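Home | Issues | Authors | Submit | Log in

4.2 Changes in task allocation at the sorting bench

Before the arm was installed at Wedura, returned cables were separated by hand. An operator emptied a tote onto the bench, pulled the bundle apart, read any tag and coiled each cable for the test station. In June the separation step was assigned to the arm, while tag reading and coiling stayed with the operators. We logged 548 bundles under the new arrangement and interviewed the bench staff at the end of the month.

Of the 548 bundles, 391 were separated without a call for help. The remainder went to an operator, who either freed one strand and handed the bundle back or finished it by hand. Mixed bundles of the kind in Figure 2 made up most of the calls. Dark strands crossing one another were the usual point of failure - the grasp planner treats two crossing strands of the same color as a single cable and selects a grasp on both.
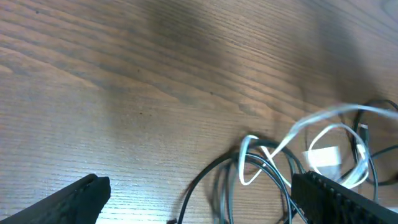 Figure 2. Wrist camera view of a mixed bundle on the wooden bench. A small white tag is attached to the white cable.

Operators described the new work as lighter on the hands and harder to pace. Under manual sorting, breaks fell between totes. With the arm running, a call could come at any point, and coiling was often left half done. Rawan Tannous, the shift lead, moved coiling to a side table so that an interrupted coil would not block the next bundle. The change was kept, and the layout in Section 3 shows the bench after it.

Two operators reported that they no longer handled enough cable to notice worn insulation early. Wear had never been a formal check; it was found by touch during separation. The site has since added an inspection step at coiling, which recovers part of the lost information at the cost of extra handling time. We did not measure that cost.

Shares: 242 | Comments: 2

Mojtaba Naseri
Were the handed-back bundles counted once or twice in the 548? The text can be read either way.

Ingeborg Pfister
We saw the same pacing problem at Sesden. A side table helped there too, but only on the day shift.

Previous section | Next section | Back to top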